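10/22/19

Sock handling, continued from the last page. Moved everything off the bench by the sink to the long table, better light there in the afternoon. Bultora delivery came in at 289 pairs against the 800 ordered. Rest promised for November. Osolus invoice still shows the full 800, have queried it.

Washed one bag on the short cycle and dried flat overnight. Weight per bag went down to 2,102 g from the figure on the label, so the label figure must include the card inserts. Will reweigh a Skatar bag the same way before saying anything to them.
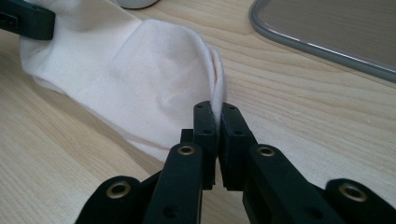
Flattening before folding is still the slow step. The white knit won't stay down after the dryer rack, and smoothing it by hand only moves the slack along. Wrinkles are shallow and I'm not worried about those, but the bulge in the middle is what spoils a stack, because every sock on top of it leans. Holding the far end down and lifting only the side edge, where the fabric doubles over, gives a better start than picking up from the centre. Try the same with the Fülöp ribbed ones, which curl more.

Folded height target stays at 13 mm. Measure under the glass plate, not with the calipers, as the calipers squash the knit and everyone gets a different number.

To do:
- reweigh Skatar bag, inserts out
- chase Osolus on the invoice
- new felt for the end of the long table, the old piece is pilling and leaves grey bits on the white pairs
- more small bags, the medium ones let the pairs slide about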